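Cables across a hard floor, back room, what would you do?

bezawit_w
Posted Friday, 8.40 pm
Hello all, long-time reader, and I do go on a bit, so put the kettle on. We've been slowly turning the back room at Lostava into a proper workroom (brick wall, hard speckled floor, nothing soft underfoot) and I'm pleased with nearly everything except the cables. The sockets are all on the wrong side from the desk, so the black leads run over the floor to a power strip, and then there are thin white ones that knot themselves up the moment I turn my back. I've been quoted 200 for a new socket by the desk. Is it worth it, or is there something cheaper that doesn't look dreadful?

Robel N
Posted 9.05 pm
Lovely project! I'd leave the electrician alone for now and move the desk. We shuffled ours round three times before we settled, and it cost us one sore back and a takeaway. If it can go against the socket wall you'll need hardly any lead at all.

asnakech_k
Posted 9.31 pm
Sorry Robel, I don't agree. People always say move the desk, and then you're working with the light behind you and grumbling all winter. Pay for the socket, I say, and get the strip up off the floor while you're at it. My sister caught her foot in one of those leads last May and was hobbling for weeks, poor love.

Emanuel O
Posted 10.12 pm
Somewhere between the two of you, I think. A rubber floor cover, the sort with a channel underneath, is perfectly good on a hard floor, and you can take it with you if you change your mind. Coil the white cords separately and put them in a drawer until you need them. Have you anywhere to store things, Bezawit?

bezawit_w
Posted 10.50 pm
Thank you all, you are kind! Emanuel, plenty: the desk has a stack of three drawers on the left and a wide one on the right, and the white shelving has cubbies I haven't filled yet (I keep buying baskets and taking them back, don't ask). Robel, I did try the desk on the other wall and I'm afraid Asnakech is right about the light, so I'd like it to stay put. I'm leaning towards the floor cover, with the socket to follow when I've saved up a bit.

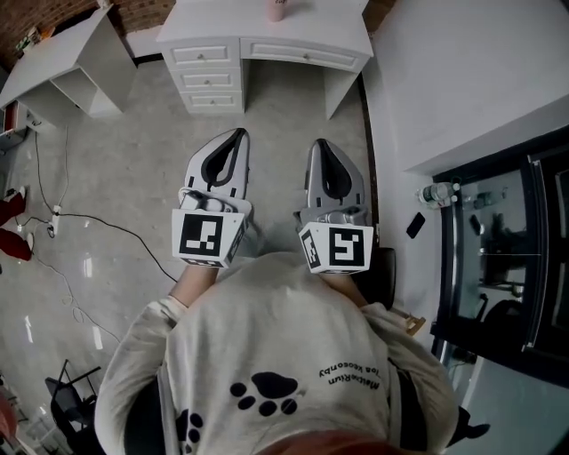 The folding chair is only until I find one I like, so if anybody has a comfortable one to recommend for long afternoons, I'm all ears. I'll measure up for the cover tomorrow morning and let you know what length I go for.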